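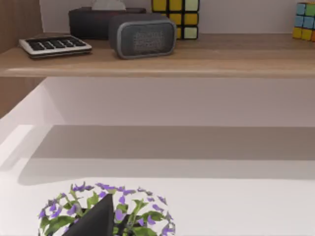 A pocket calculator is a small electronic device for arithmetic. Most have keys for the ten digits, the four basic operations and a percent sign. Simple models show eight digits and run on a button battery or a solar cell.

Memory keys store one number for later use. M+ adds to it and MR recalls it. Pressing 7, times, 10 and equals gives 70.

Comments

sakeo80: Mine does percent differently. 80 + 5 % gives 84 on one and 80.05 on the other.

Zabala: Should mention the grand total key.

Related articles

Abacus
Adding machine
Slide rule
Solar cell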